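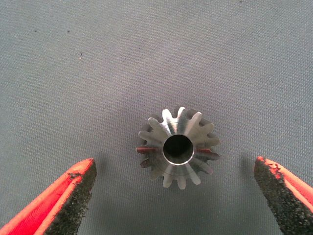

Figure 6. Pinion on the grey cloth, fingers open, seen from the wrist camera.

4.3 Checking the grip pads and the pick position

Do this check in the Kadden cell after every 200 picks, and each time a finger was changed. You need the feeler gauge, a soft brush and the pad template from the Vernska box.

1. Set the cell to manual and lower the speed to 6 per cent.

2. Put one pinion flat on the cloth with the bore facing up. Keep your hands outside the fence from now on.

3. Call position 109 and open the fingers fully. The wrist camera must show the gear between the two tips, and no finger may touch the teeth.

4. Look at the upper edge of both black pads. Small crumbs and a ragged border against the red finger are normal in the first weeks. If the pad lifts when you brush it, change both pads as a pair - see 4.5.

5. Close slowly until the pads meet the teeth, then read the force on the pendant. Write it in the cell book.

Note: The shiny teeth take a red reflection from the fingers. The gear finder can read this as an edge. If the found centre jumps, lower the exposure one step and repeat from step 3.

Caution: Do not clean the pads with solvent. It makes the glue soft, and the pad can slide under load.

Brush the cloth before you leave the cell. Specks bigger than a grain of salt can tilt the pinion - Botond Kozma keeps spare cloths in the Padilla cabinet.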